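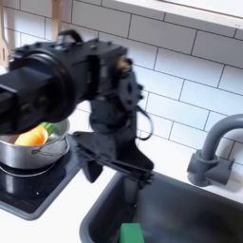
Does a full moon make people act strange?

There's no good sign of it, and the wild nights people remember are mostly the ones they were already expecting to be wild.

Home News Odd Beliefs Back Issues Contact

Search this newsletter Go

29 Oct 2021
By Châu Đàm

I know, I know, half of you are already typing. The last time I touched the moon I got more mail than I did for the haunted parking garage and the Vekden lake monster put together, and a good chunk of it was from nurses, who do NOT appreciate being told they imagined it. So let me say up front that I love this one. I grew up on it. My aunt wouldn't cut her hair or sign a lease under a full moon and she did fine in life.

What got me going again was a note from Hạnh Từ, who answers phones overnight at an animal clinic over in Bernlow. Everyone on her shift swears by the moon. Dogs eating socks, cats falling off things, owners yelling. She got tired of arguing and started a log: every night for 42 nights, number of calls, plus a yes or no for "was it weird?" And the good part is that she had Trí Hoàng on the day desk look up the moon dates and keep them to himself until she was done. (She still could have looked out the window. She says it was cloudy a lot. I'll take it.)

The stretch ran from the middle of September until this week, so it caught two full moons. The first was an ordinary night, marked "no." The second was so slow she cleaned out the supply closet. Her busiest night brought in 22 calls and it was a Saturday with a home game, with barely any connection to the moon that I can find. She marked 20 nights as weird, too, and that's the number I keep coming back to. If nearly half your nights are weird, the moon is going to land on a weird one sooner or later, and that's the one you'll tell at Thanksgiving.

Two full moons in one clinic settles nothing, of course. Please don't write in to tell me so, Chiến Lã beat you to it! He reads these drafts for me and he wanted a couple of years of logs and a second clinic. Fair enough. But the bigger studies people have done on emergency rooms and police calls mostly come out the same way, and when one does find a bump it's small and tends to go missing when somebody else goes looking.

The explanation I like best is a dull one. On a quiet night you never ask what the moon is doing. On a bad night somebody walks to the door, sees it up there big and yellow, and says "well, that explains it." One kind of night gets filed and the other doesn't. The word "lunatic" comes from the moon, so we've been filing this way for a very long time.

A few of you brought up sleep, and I'll give you that one as an open question. There are studies where people slept a little less in the days before a full moon. I don't know what to make of them yet. Tõnu Zariņš has offered to go through them with me for a later issue, so send him your favorites.

Meanwhile, if you work nights and want to try Hạnh's log, it's just a notebook with three columns. Write down the weird part before you check the moon. Mail me what you get, even the boring ones. Especially the boring ones, I have plenty of the other kind.

Next issue is the Orkgate water witches, and yes, I did try the stick.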